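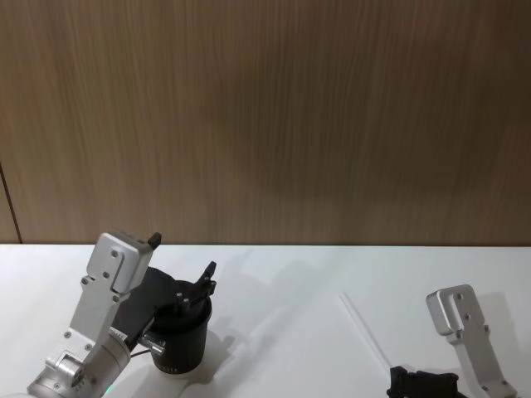

Flerkville Community Seed Library — Questions We Get a Lot

Do I need a card to borrow seeds?
No card, no fee, and you don't have to live in Flerkville either. We do ask that you write your name and the packets you took in the green notebook by the door, so Iman Badawi knows what to order for next year.

How many packets can I take?
Up to 10 per household each season. If you're planting for a school or a church garden, please talk to us first and we'll very likely say yes to more — we just like to set those aside ahead of time so the Saturday visitors still have a good choice of beans.

Do I really have to bring seeds back?
We'd love it if you did, but please don't lose sleep over it! Gardens fail, deer come through, and some years the squash bugs win. If you do save some, let them dry well on a plate or a screen, put them in a paper envelope, and write down the variety and the year.

What's easiest to save for a first-timer?
Beans, peas, lettuce and tomatoes, probably in that order. Squash and pumpkins cross with their neighbors very happily, so what you get the next summer may be a surprise (sometimes a tasty one).

How old is too old?
It depends on the plant. Onion and parsnip seed is best used within a year, while tomato seed often sprouts after four or five. If you aren't sure, fold 10 seeds into a damp paper towel, keep them somewhere warm, and see how many come up.

Can I donate leftover store packets?
Yes, please, opened or not, as long as the name is still readable. We took in more than 400 last June and were glad of every one.

Who do I ask if my question isn't here?
Darlene Beaulieu answers the phone most mornings, and Ming-te Kwok is the person for anything to do with peppers. Leave a message if you miss them and one of them will call you back, usually by the next day.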